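Ovidiu Ilie keeps a text file of every time his planner has made him change his mind. It goes back to June and has 381 entries, most of them one line long. "Elbow again," says one. "Wrong arm, right answer," says another.

Ilie writes the task and motion planning code at Vumum, a small software company in Vuvdale that sells control and planning tools for two-armed workcells. He came to it from warehouse scheduling, where he spent six years deciding which truck should leave first. He says the work is closer than people expect.

"You have two arms and a list of things to move," he said when we talked on a Monday morning in the company's kitchen. "Somebody has to decide who takes what, and in which order, and what the other one does in the meantime. That is scheduling. The difference is that trucks don't share an elbow room of two feet."

The product he works on is called Zindton. It sits between the perception software, which reports where things are, and the low-level controller, which drives the joints. Zindton takes in a goal such as "one kind per bin" and hands back a timed path for each arm. It replans whenever perception reports that something has moved more than a set distance.

The first version planned for one arm at a time. The second arm treated the first as a moving obstacle and worked around it. Ilie wrote most of that version and does not defend it much.

"It was easy to test and it was slow," he said. "The arm that planned second always got the bad routes. It would wait, go a little, wait again. If you watched it you would think it was broken."

The current version plans both arms together, which brings its own trouble. Two six-jointed arms give the planner twelve joint values to pick at every step, before it has thought about grippers. A full search is out of the question, so Zindton first splits the items between the arms using a rough cost and then looks for paths only for the best few splits. If none of those work inside the time limit, it falls back to moving one arm while the other holds still.

The time limit is 2000 milliseconds. Ilie wanted it lower and was talked out of it.

"I had it at half that for a while," he said. "The fallback was kicking in so often that we were more or less shipping the old version."

Much of the testing is done on sorting jobs with grocery packets and clear bins. The task Ilie uses most has pasta in small packets, grouped by the color of the trim.
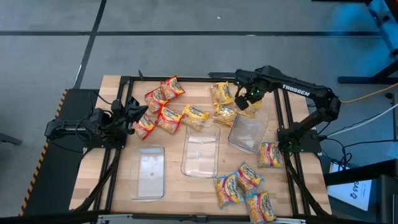 The pasta sorting task, with the two arms at opposite sides of the table and the bins still empty.

Pasta packets were the choice of the perception side of the company, and Ilie was not happy about it at first. He had been testing with wooden blocks, which stay the same shape and have an obvious top. A packet can lie at a tilt or rest partly on its neighbor, and the clear plastic shows whatever happens to be behind it.

"With a block, perception gives me a box and I believe the box," he said. "With a packet it gives me a box and a number that says how much to believe it. For months I threw the number away. I just didn't have anywhere to put it."

Now the number goes into the order of picks. A packet with a doubtful outline is pushed later in the plan, on the theory that taking away its neighbors will give a better view of it. When two packets overlap, Zindton tries to take the top one first, provided perception can say which one is on top. When it can't, the arm moves aside and asks for a fresh look.

The clear bins caused a separate argument. The depth readings on transparent plastic are poor, and early on the planner was told now and then that a bin wall did not exist. Ilie's fix was to stop asking. The bins are matched to a stored model from their outline, and the walls are filled in from the model whatever the depth reading says.

"Some people here think that's cheating," he said. "I think if you know the shape of a bin you should use it."

He is less sure about the handling of the upper arm links. Zindton checks for collisions against simplified shapes wrapped around each link, padded by 30 millimeters. The padding is generous in the middle of the table and a nuisance close to the base, where it can rule out a reach that would be perfectly safe. He has tried changing the padding with speed, so that a slow arm gets a thinner one. It is in a branch and he would not say when it will be merged.

The regression suite has 1624 saved layouts, each one a list of item positions and a goal. It runs overnight against the simulator. A layout goes in whenever a customer or a colleague finds a case that the planner handles badly, and nothing has been taken out so far. The oldest ones came from Macapagal, a packing firm that was the first to use the software outside the building. Its engineers still send layouts with short comments attached.

"Their comments are better than our bug reports," Ilie said. "They'll write 'left arm looks shy.' And I know exactly which cost term that is."

I asked him what he would work on if he had a clear month. He said handovers, where one arm passes an item to the other in midair. Zindton does not plan them. An item that only one arm can reach, meant for a bin that only the other can reach, has to be set down in between and picked up again.

"It works, it just takes two picks," he said. "And every pick is a chance to drop something."

The next release will let users mark the set-down area themselves. At present the planner chooses it, and the choice accounts for a good part of the text file.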